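Terkgate Computer Drop-Off: Frequently Asked Questions

What do you take?

Desktop towers, laptops, monitors, keyboards, mice, and the cables that go with them. Also the cables that go with nothing. Everyone has a drawer of those, and we have a room.

What don't you take?

Microwaves, car batteries, smoke alarms, and anything that is leaking. We also don't take printers. We took printers for one summer and we'd like to stop talking about it. The county site on Dreltumen Road accepts all of these during its regular hours.

Does my computer have to work?

No. Write what's wrong with it on the tag at the counter. "Slow" is fine. "Haunted" has been used six times and tells us very little. If it got soaked, please say so, and say with what.

Should I take the hard drive out first?

You can, and plenty of people do. If you leave it in, we wipe it, and if it won't wipe, it gets shredded. Ask for a certificate when you drop off, because we can't write one up afterward. Please save your photos before you come in. Catinca Ursu runs the front desk and she has had to deliver the bad news more often than she'd like.

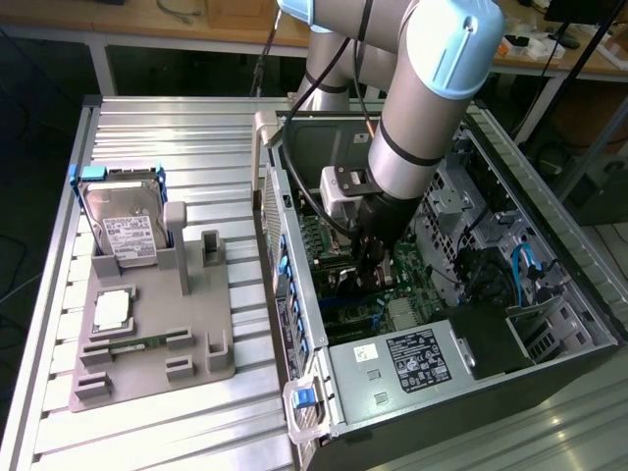
Towers that pass inspection go back out with fresh software through our low-cost sale in August. The rest are taken apart for metal and board scrap. Last year we handled 3,282 items, counting a keyboard as an item, which Tudor Furtună in the back considers cheating.

Can I get my computer back if I change my mind?

Until closing time on the day you bring it in, yes. After that it has been logged and possibly wiped, and what you'd be getting back is a box.

Do you pay for old equipment?

We don't. We know what you paid for it in the first place, and we're sorry.

Is there a fee?

Two dollars for each glass-tube monitor. Everything else on the list is free. Cash or card, but the card reader is moody before 10 a.m.

Where do I park?

Behind the building, off Mocanu Street. The two spaces by the loading door are for unloading. Ring the bell and wait — somebody will come out with a cart. The spaces in front belong to the Movari bakery, and they will notice.

Can I look through the parts bins?

Only the ones on the shelf by the door. Take what you need, put the lids back on, and check the fit at home. We don't do returns on free screws.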